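Home Posts Workshop notes Links Search

Two lenses, two sets of fingers and one cable that does not want to be picked

6/18/18

I wrote in February that I would compare the hand-held grippers properly when I have both of them for a full week. It took longer than I expected, as the second one stayed at the customs office. Now I have finished, and I will write down what I found before I forget the small things, which are most of it.

To repeat for those who did not read the first part: these are grippers which a person carries in the hand. There is a camera on the tool, you pick objects as you would do it in a normal day, and the recordings are later used to teach an arm. The arm itself I do not discuss today. I have one opinion about it and it is not ready.

The set-up A is the Vondari body with the Vondari wide lens. The set-up B is the same body, but with the Broltel lens, which is less wide, and with the longer fingers. I know that it is not correct to change two things at once. The longer fingers do not fit in the view of the wide lens without hiding too much, so I had to move them together. Please do not write to me about this, I already wrote it to myself.

For the objects I took what gave me trouble before: a soft bag, a bottle, a spoon, a pair of scissors, and cables. Rigid objects are almost boring now. With the bottle I had no failed pick on either set-up, and I stopped counting. The cable is where the difference begins.
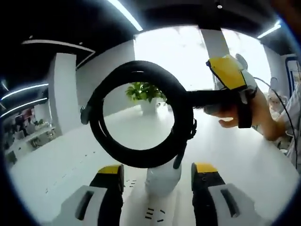
Depth is the thing I wanted to understand first. A person with two eyes has no problem to know how far away a cable is, but one wide camera near the fingers sees everything as if it is glued on one big ball. The straight table becomes round, and a ring of black cable held up in front of a plant looks like a frame hung around it, with the leaves sitting in the middle of the hole. If you only look at the recording, you could believe the two are almost touching. What helps is that the yellow fingertips are always low in the view, in the same place, so the eye (and I hope also the learning) has one thing with known distance. I painted the tips of my old grippers black two years ago as I found it more elegant. It was a bad idea and I take it back.

Now some results. I did 622 picks in total, a little more with set-up A than with B. I threw away 13 recordings where I forgot to start the clock. From the rest, 499 were good on the first try, and in the others I needed to open the fingers again and correct. Most of these corrections were with cables and with the soft bag. The spoon is guilty for a few, when it lies flat on the table and you cannot get under it.

With set-up A I corrected less. I think it has to do with the hand coming from far away: the wide lens shows the object early and also shows it late, when the fingers are already around it. With set-up B the object goes out of the view in the last moment if I come from the side, and in the last moment is exactly where a cable decides to roll. On the other side, the Broltel lens gives a sharper picture in the middle. Small things like the teeth of a zipper I could see only with this one.

The grip itself was a surprise. The short fingers are stiff and you feel through the trigger when something is inside. The long fingers bend a little. For a cable loop it is nice, they close around it softly and the loop keeps its form. For the scissors it is terrible, they turn slowly in the grip like a door in the wind.

About the strap. If a coil has a strap or a handle on it, take it by the strap. This sounds very simple, but for two days I tried to squeeze the coil itself in the fingers, and the turns slid over each other each time. Then I took it by the strap and it hung quietly. I now mark in my notes which part of the object I picked, not only which object. I should have done so from the start.

The light in a room with a dark ceiling and bright windows is also not easy. When I point the tool towards the glass, the exposure of both cameras goes down slowly and for a short time the object is nearly black. The Broltel recovers quicker. The Vondari has a fixed exposure in the menu, third page, under a word I had to translate two times. I used it from the third day and did not go back.

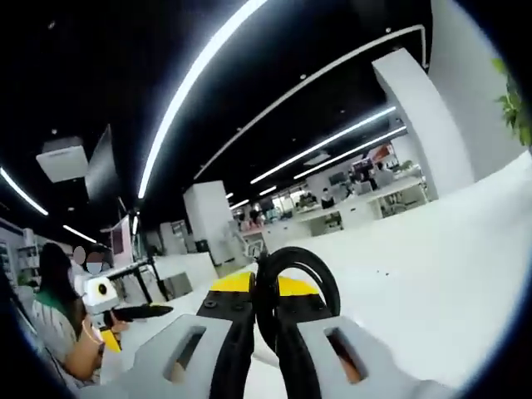
The controller deserves a few lines too. I used the Figueiredo box with both set-ups, so at least here the comparison is fair. It starts quickly and it keeps the time of the camera and of the fingers together, which my old one never did. I do not like the connector. It goes in both ways, but it works only in one way, and there is no mark. I put a dot of nail polish on mine.

Weight: I have no good scale here, so I can only tell you how my wrist feels. After 12 minutes with the long fingers I wanted to put it down. With the short ones I can work until the coffee is finished. If you record alone the whole afternoon this is more important than any sharpness of the picture.

The spare fingers came from Hovberg. They were packed well, but one screw was missing in the bag, and I took one from an old hard drive. It fits.

So for my own work I keep the wide lens and the short fingers, and I put the long fingers in a drawer with a label "cables only". The next thing I want to try is the wide lens with fingers of a middle length, which I must print first. I would also like to repeat the soft bag with something heavy in it, for example rice.

3 comments

guest wrote:
Did you try rubber on the short fingers? I had the same trouble with a spoon and a thin strip of bicycle tube solved it. Change it every week or it gets shiny.

wirebender wrote:
We fixed the exposure on the Vondari as well. Be careful, after an update ours went back to automatic and we lost a day of recordings in strange colours.

guest wrote:
Which way does the Figueiredo plug go? I have the same box and no nail polish.

Contact | Copyright, all text and photos by the author of this blog | Back to top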